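March — Mahtab Tabrizi

Laston is a method for learning manipulation policies from demonstrations recorded with hand-held grippers. It was introduced by Dalia Liepiņa and Normand Paquette at the Boychuk laboratory in Vovville. The training set holds 1,361 demonstrations of 108 kitchen tasks.
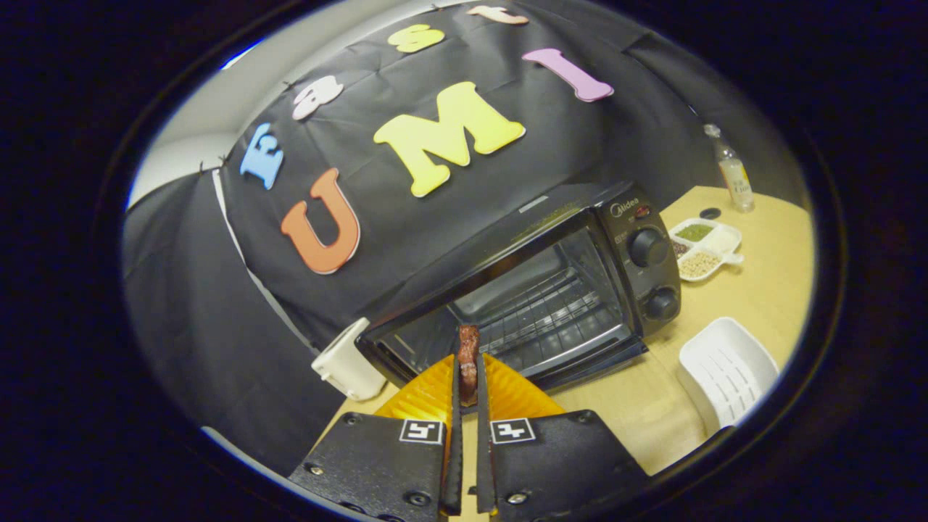 Laston splits each demonstration into an approach phase and a contact phase, and trains a separate network on each. Both take the finger poses as input. The square fiducial markers on the two fingers give the gripper opening, including when food is pinched upright between the tips in front of an open toaster oven. The networks share one image encoder.

A later variant, Ekon, merges the two phases — a change proposed by Murray Carrier — and shortens training.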